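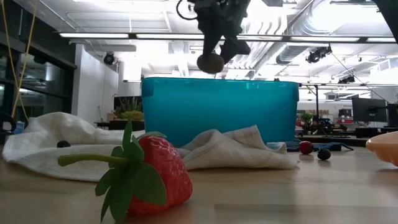 A reader wrote in last week asking why her strawberry jam never sets, when she follows the recipe to the letter and boils it until her arm gives out. She also wanted to know if she could skip the pectin. You can! I haven't bought a box in years, and my Vinisance pot and I get through a silly amount of jam every June.

First, weigh the fruit after you hull it. My usual batch is 34 ounces of berries, and I toss in a few that are slightly underripe (they've got more natural pectin, so don't be a snob about them). Stir in 24 ounces of sugar and the juice of two lemons, then cover the bowl and leave it in the fridge overnight.

Next day, scrape it all into a wide pot. Wide matters - I used a tall skinny Langlois stockpot for ages and my jam was basically syrup. Heat it gently until you can't feel any grit on the spoon, then turn it up and let it really boil. Stir a lot.

Put a saucer in the freezer before you start. When the bubbles get slow and fat, take the pot off the heat and drop a little jam on the cold saucer. Give it a minute and push it with your finger. If it wrinkles, you're done. If it runs, boil three more minutes and try again.

Skim the foam and ladle into clean, hot jars. I keep mine in the fridge and we eat it within three weeks, mostly on toast, sometimes straight off the spoon.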